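Corthorpe side table set

I put this together because I love a good bedside phone, and the little corner tables they live on! It has 462 pictures so far.

What's in it

Desk phones, cords, wall plates, baseboards, wood floors.
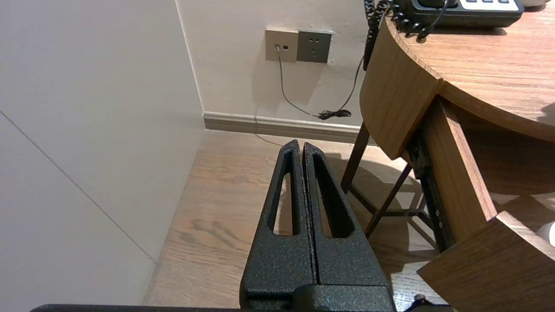 The round table

My favorite bit: light wood with a raised rim.
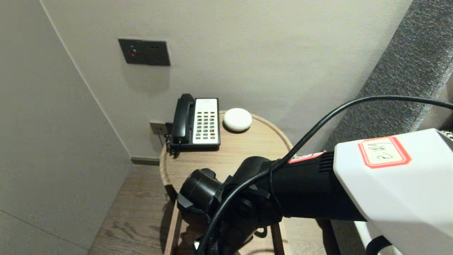

Phone with its coiled cord, round table

Small stuff on top gets its own tag, "tabletop."
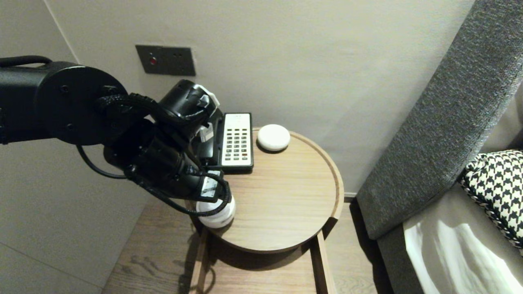
White item near the table's edge

Corners are tagged too (wall, sofa, whatever's there).

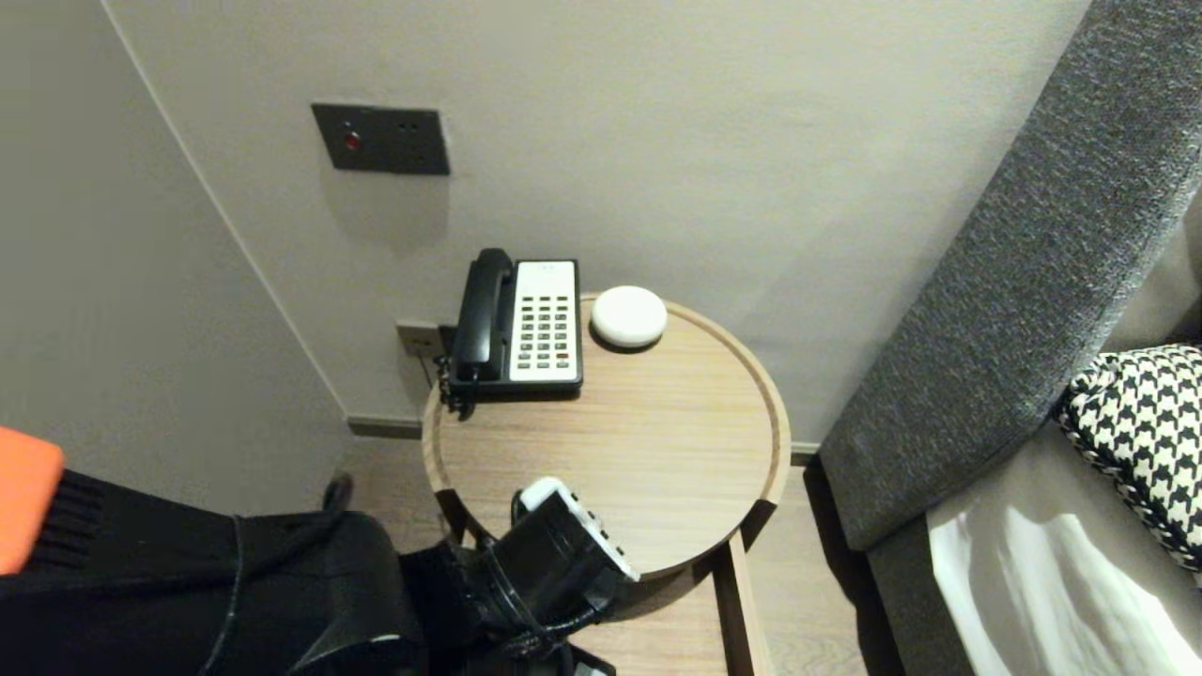 I've split it into 3 folders, and I'm hoping to hit 700 by September.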